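**Nine Drawers**

*Thu 9 August*

I bought the yellow thing from the hardware place on Potgieter Street, the one that's been closing down for as long as I've lived in Clarness. It was on the bottom shelf behind the hose fittings. A little chest of clear plastic drawers with a handle on the top, the kind of thing you'd carry up a ladder if you were the sort of person who went up ladders.

I am not that sort of person. But my aunt was, and she'd left me her jars.

I should explain the jars. My aunt kept everything small in glass. Screws, washers, fuses, picture hooks, the springs out of biros, those tiny allen keys that come with flat-pack bookcases and breed in the dark. The jars had lids nailed to the underside of a shelf so you could unscrew them one-handed (she was terribly proud of that), and when the house was sold my cousin took to the shelf with a hacksaw and put the whole lot in the back of my car. I drove the 456 kilometres home listening to it. Every bend, a little glass orchestra.

Then it sat in the spare room for most of a year.

I'd like to say I was grieving, and I was, a bit, but mainly I was lazy. You can't do much with a shelf that has jars hanging off it. You can't put it down on its bottom because of the jars, and you can't put it down on its top because then the jars stick up like a xylophone and everything that touches them tips. I had it leaning behind the door. I'd forget and open the door. Orchestra.

So, the yellow thing. The girl at the counter asked if I wanted the bigger one, the Pruder, with more drawers and a lock, and I said why would anyone lock up washers. She said you'd be surprised. I still think about that.

I took it home and stood it on the white table and had a go at the drawers before I'd put a single thing in them. I pulled them all out a little way and pushed them back in. I can't recommend this highly enough. There's a particular small noise.

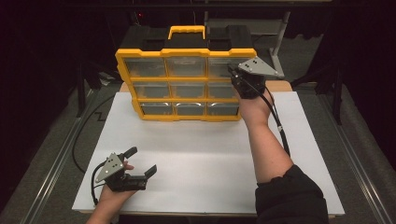
The trouble with drawers, compared to jars, is that you have to make decisions. A jar doesn't care. My aunt had twenty-odd jars and no system I could find, unless the system was "what was in my hand when I noticed this one had room". With three rows of three you've got to be strict. I got a pencil and the back of an envelope and drew myself a grid like noughts and crosses, and I wrote SCREWS in the middle square and felt very pleased, and then I couldn't think what to put in any of the others.

I rang my sister.

"Screws," I said. "Then what?"

"Nails."

"She didn't keep nails. She thought nails were for people in a hurry."

"Then big screws," my sister said, "and little screws," and I could hear her running a tap, so I knew I had her for as long as the washing up took. We did it over the phone. Big screws, little screws, wall plugs, hooks, washers, electrical. She wanted a drawer for buttons and I said this was hardware, and she said there was a whole jar of buttons on the left-hand end, she remembered it, she used to be allowed to tip it out on the lino when it rained. I went and looked. There it was. I'd taken them for washers this whole time.

"The top left should be buttons, then," she said. "You always look in the top left first."

I said I always look in the top right first.

There was a silence, and the tap went off.

"You do not," my sister said.

I did, though. I do. I went back to the table after we'd hung up and shut my eyes and walked at it and put my hand out, as an experiment, and it went straight to the top right. I did it again from the doorway. Same. I suppose we've been opening different drawers our whole lives, she and I, in the same kitchen, and both of us complaining we couldn't find the scissors.

The buttons took the whole afternoon. I'd meant to just pour them, but you can't pour buttons past yourself. There was the toggle from the duffel coat. There were the pearly ones off the christening gown which I was told had been lost at the christening, a story with blame in it, blame that had been carried about at family lunches for decades and laid at the door of an uncle who by all accounts had done nothing but hold the baby. I rang my sister again.

"She had them," I said.

"She had what?"

"The christening buttons. She had them the whole time! In the jar!"

"Well, he's dead," said my sister. "So that's that." Then she laughed, and then I did, and then for a while neither of us was very useful.

It was while I was getting the last of them out (you have to bang the jar, they cling) that the folded paper came down. It was a receipt from Prorkent, who used to be the big timber yard out past the racecourse before it was flats. Older than me, nearly. One length of pine, one box of screws, a tin of something I couldn't read. On the back in her square capitals she'd written, LEFT TO RIGHT, SMALLEST FIRST. DON'T LET ANYONE TELL YOU DIFFERENT.

I read it a few times. Then I got down on the carpet beside the shelf, which I'd laid across two chairs, and looked along the row of jars properly for the first time.

It was absolutely not left to right, smallest first. There were coach bolts next to pins. There was a jar of nothing but the plastic tags off bread. If it had ever been true, it had been true for a week, in the spring she built it, and after that she'd gone on dropping things wherever there was room for the next however many years, with her own instructions sealed up under the buttons.

I can't tell you how much that cheered me up.

I tore up my envelope. I thought, right, I'll do it her way, the way on the receipt, just to see. Left to right. I did pins and the biro springs to start with and worked up, and it went along nicely until I came to the wall plugs, which are lighter than the screws but fatter, and I had to stop and have a cup of tea over whether small means small or small means light. 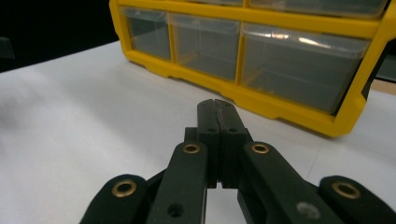
Small means small, I decided, in the end. I'm aware there are other schools of thought.

My sister came over on the Sunday to check my work. She'd brought a cake and her reading glasses, and she ate one and put on the other and pulled out the drawers in turn and said "hm" at each. She said "hm" at the fuses in particular. She held one up to the window and asked what on earth it was for and I told her I didn't know, and she put it back very gently, as though it might be expecting a call.

"You've not labelled them."

"They're see-through."

"She'd have labelled them."

"She labelled the inside of a jar," I said, and gave her the receipt.

She took her glasses off to read it, which I've never understood, but she's always done it. She read the front first. She told me what the tin was — wood stain, dark oak — and that she'd been there, she'd been sitting on the back step and been given a brush, and had painted a bit of the cat. She remembered the yard at Prorkent too, the smell, and a man who let you put your hand in the big bin of offcuts. I'd had none of this. I was in a cot somewhere at the time, being no help.

Then she turned it over and read the back, and I watched her get to DIFFERENT.

"Well, the cheek," she said.

We had some more cake. She thought we could sell the jars, she'd seen them go for silly money at the market, and I said I'd be lucky to get my petrol back. What I didn't say was that I'd already washed them. They're on the kitchen windowsill, upside down on a tea towel. They can't stand the right way up without their lids and the lids are all still nailed to the shelf, every one of them, in a row, with nothing hanging off. I've tried levering them. She used far too many nails, for a woman who was supposed to disapprove of them.

Before she left my sister went back into the spare room by herself. I heard a drawer go, that nice small noise, then another one. When I went in afterwards the buttons had been moved to the top left.

I moved them back. She's coming again in September and I've started wondering whether I should get the one with the lock.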